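Fallness Kitchen: data card and notes

Release date: 2021-03-03
Maintainer: Itsuki Koyama
Site: Otdale lab, second floor, the room with the bad door

What you are getting

Fallness Kitchen is a set of 2577 tabletop manipulation episodes recorded on a toy play kitchen. It exists to test one narrow idea: whether a policy trained on correction segments does better at small pick-and-place jobs than a policy trained on the same number of clean demonstrations. By correction segments we mean the stretch where the operator notices things are going badly and steers out of it. Our operators supplied plenty of these without being asked.

If you want long tasks, moving furniture or a real stove, you have the wrong dataset. The oven dial does nothing. The microwave has said 01:30 for the whole project and we have stopped waiting for it.

Setup

One arm, one kitchen, a handful of toys that fit in a shoebox. The objects are blocks, play food and a steel pot. The arm is driven by teleoperation through a control stack we call Kuroda, and every episode carries joint positions, gripper opening, a text instruction and the operator's button presses. There is more than one camera view. Use the per-episode metadata to find out which views you have, and please do this before writing to us.
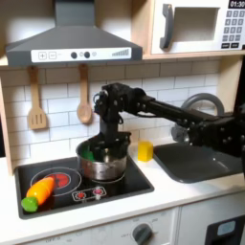
Instructions were written by the operators in their own words, so the same task may be "put green in pot," "block to pot" or, in one stretch of December, just "pot." We left them alone. A cleaned column called task_norm sits next to the raw one for people with lower tolerance.

The collection method

Each operator worked in sessions of 50 episodes. When an attempt started to go wrong, they held a foot pedal down until they felt it was back on track. Those pedal spans are the correction labels. It is a cheap method and it has a cheap method's problems: some people pressed early, some pressed late, and one rested a heel on the pedal for most of a session. That session is flagged pedal_suspect and is left out of the default split.

Starting positions were not scripted. Operators were told to "mix it up," which in practice meant the yellow block spent a lot of its life on the counter between the stove and the sink. Treat any model that does well on yellow with some suspicion.

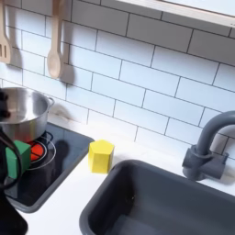 Green block at the gripper, by the red burner. Yellow block on the counter.

What we found

We trained the same small policy two ways and ran each for 245 evaluation trials. The correction-trained policy did better when the object started close to the pot or the stove rim, where a slightly bad approach can still be rescued. In open space the two were close enough that we would not bet lunch on the difference. Neither was any good with the carrot.

The gain also shrinks a lot when the correction spans are shuffled across episodes, which we take as a sign that the labels carry something real. We had hoped for a bigger effect. The title of the original proposal contained the word "dramatic," and we have since retitled it.
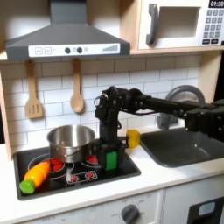

Gripper lowered to the right of the pot, carrot on the front left corner of the cooktop.

Known issues

- Views from the two sides disagree about which objects can be seen. The arm is large and likes to stand in front of things.
- The pot is shiny. Reflections fooled our color-based success check, so success labels were redone by hand.
- Seven operators took part, but two shared a login for a while. Operator IDs 3 and 4 should be treated as one person with changing habits.
- Gripper opening is logged in motor units. A conversion script is in tools, and the sign was wrong before the current version.
- Block colors are given in the metadata as words. Block shapes are not given at all, an oversight we plan to keep calling a design choice.

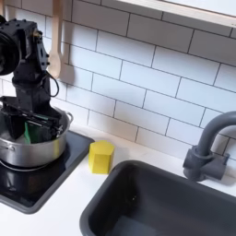 Gripper in the pot, second view. Yellow block between cooktop and sink.

Splits and files

The default split holds out whole sessions, never single episodes. If you make your own split, do the same, or your numbers will look wonderful and mean very little. Our first ones did.

Related

Vikville is our separate set of drawer tasks, using the same file format and a different pedal. Do not merge the two without reading its own notes on timing.

Bug reports go to the issue tracker. Include the episode ID.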